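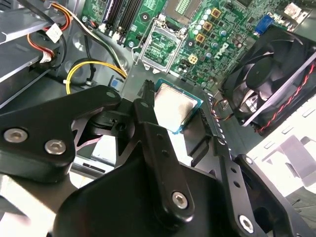 A computer chip and its empty socket on a green board

Home Money Saving Insurance Word List Quizzes For Schools

What is home insurance?

Things in a home can get broken, burnt, flooded or stolen. Putting them right can cost a lot of money, often more than a family has saved. Home insurance is a way of getting ready for that.

A family pays an insurance company a set amount, usually every month or once a year. This payment is called the premium. If something bad happens that the insurance covers, the company pays towards repairing or replacing what was lost.

Where does the money come from?

Think of a village called Farnach with 81 houses. Every house pays £7 a month into one big pot. In January it gets very cold, and pipes burst in three of the houses. Money from the pot is used to mend the pipes and dry out the floors. The other houses get nothing back that month, but they would be helped if their own pipes burst.

A real insurance company does the same thing with many more homes. It also has to pay its staff and run its offices out of the premiums.

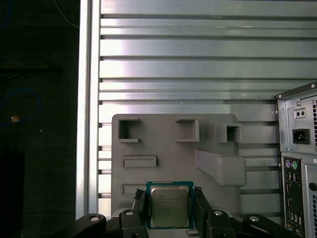 There are two main kinds of home insurance. Buildings insurance is for the house itself, such as the walls, roof and windows. Contents insurance is for the things inside, such as beds, clothes, toys and computers. One way to remember the difference is to imagine turning the house upside down and shaking it. Most of what falls out is contents.

The written agreement between the family and the company is called a policy. It says what is covered and what is not. Things that simply wear out, like an old carpet, are normally left out.

Making a claim

When something goes wrong, the family tells the company and asks for money. This is called making a claim. The company may want photographs, receipts or a visit to the house before it decides.

Most policies have an excess. This is the first part of the cost, and the family pays it themselves. If a broken window costs more than the excess, the company pays the rest. If it costs less, there is no point in claiming.

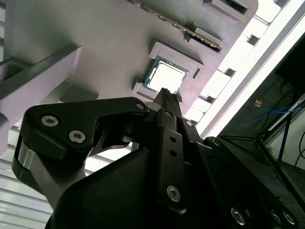 Zoia Nechyporuk wrote to us: My class in Gekholm asked if the family gets its premiums back when nothing goes wrong all year. I said no, the money has gone into the pot and has paid for other people's repairs. They thought that was unfair until we tried it with counters.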